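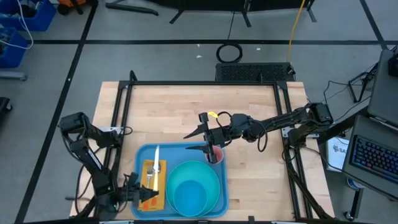
Does a closed box protect a parchment binding from dry winter air? For a dry period of a few days it does, and for a longer one it only slows the drying down.

4. Behavior of limp parchment bindings in boxes

4.1 Material and storage

The 56 volumes in this part of the study belong to the Fukus collection, kept in the upper store at Durnum. All have limp or semi-limp parchment covers, without boards. Most were moved from Flavolmont, where they stood upright on open shelves, and a part of them arrived with covers already open at the fore edge. We did not flatten any cover before the study. The position in which a volume was received was accepted as its starting position, even where it was not a pleasant one.

Each volume was placed lying flat in a drop-spine box made of Zwane board, a heavy corrugated board with an alkaline reserve. The box was cut to the size of the volume with the cover in its present shape, so that the lid does not press on a raised corner. We mention this point in detail, as in an earlier trial the boxes were measured from the text block alone. In that trial the lid acted as a weight on the cover, and the results could not be compared with anything.

Eight volumes were left without a box on the same shelves. These were chosen by size, so that small and large formats are both present. We would have preferred a larger group, but the curators did not want more volumes to stay uncovered during the heating season, and we agree with them.

4.2 Measurement of the opening

The opening of the cover was measured at the head, the middle and the tail of the fore edge, with a plain steel rule and without touching the parchment. The same person made all the readings. A reading was repeated if the volume had been used in the reading room during the previous two days, for the reason that handling moves a limp cover more than the climate does. Volumes with ties were measured with the ties undone. This was perhaps a mistake: when a tie is undone the cover relaxes slowly, and the first reading may be too small. In the later rounds we waited an hour after undoing the ties, and the early readings of these volumes are marked in the table with a star.

Humidity was recorded by one logger on the shelf and by small loggers inside nine of the boxes. The loggers were placed at the tail of the volume, away from the hinge of the box, where the board does not close so well.

4.3 Results

In the first weeks of heating the air on the shelf became dry quickly, and the air in the boxes followed it with a clear delay. Short falls in humidity, such as those after the store was aired, are hardly visible in the box records. In February, when the dry period was long, the boxes and the shelf came to nearly the same value. The covers of the unboxed volumes opened earlier, and the opening was uneven, larger at the head than at the tail. The boxed covers opened later and more evenly.

When the humidity rose again in spring, the boxed covers did not all go back to the starting position. The ones that stayed open were, with few exceptions, covers in which the parchment had been turned in over a stiff paper lining. We suppose that the lining holds the new shape – but we have not tested this, and the linings were identified only by looking at the open turn-ins.

Tall boxes gave weaker protection than low ones. The empty space above the volume may play a role here, and also the longer joint of the lid. Our material does not allow us to separate these two causes.

Figure 4. A lab space seen between two gripper fingers, with a black arm beyond them. 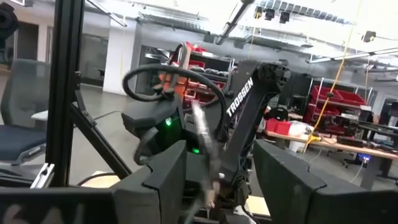

A colleague at Durnum, reading the draft of this section, objected that the boxes had been credited with something the text blocks may have done by themselves. Paper holds a good amount of moisture, and a thick book in a tight box would be its own buffer, whatever board is used. We find this objection fair. The two thickest volumes in the group did show the slowest change, and an empty box was not included in the series. A comparison with empty boxes of the same board is planned for the next heating season.

4.4 Consequences for storage

Until then, our advice is modest. Limp parchment volumes should be boxed before the heating is turned on, so that the paper starts the winter with the moisture it already has. A box should be low and close to the size of the volume, but it should never touch the cover from above. Ties that still work can be left tied in the box, loosely, with a strip of thin paper under the knot. For volumes with a stiff paper lining we recommend checking the fore edge once in the middle of the winter, and moving the volume to a cooler room if the opening has grown.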